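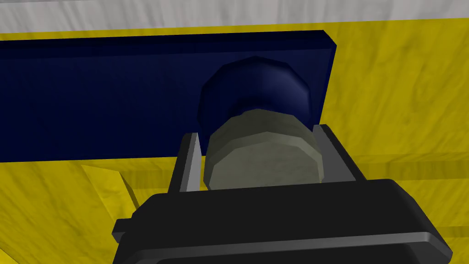 A Small Force and Its New Rifles

The police station in Wunton was built in 1965, and the gun cabinet is nearly as old. For many years it held two shotguns and a book in which every bullet had to be signed for. In May the cabinet was replaced, and so was much of the thinking around it.

Kaisu Saarela has led the district's armed response team for eight years. She did not ask for rifles at first. What she asked for was more training hours, after a raid on a smuggling group near the Sarantis docks went badly and one of her officers was hurt in the leg.

"We arrived with less than they had," she told me. "I do not want to say this to a family again."

The ministry gave her both the hours and the rifles. Each officer must now pass 400 hours of training before carrying one, and a judge must sign the order for every planned raid. In the town, opinions are divided. Shopkeepers by the harbor are mostly in favor. Some teachers worry that their students will become used to seeing long guns on the street – and they have written to the district council about it.

Saarela has read the letter. She invited the teachers to the station, and they came in the evening and stayed until after ten. They did not agree on very much, but a second meeting is planned before the summer holidays.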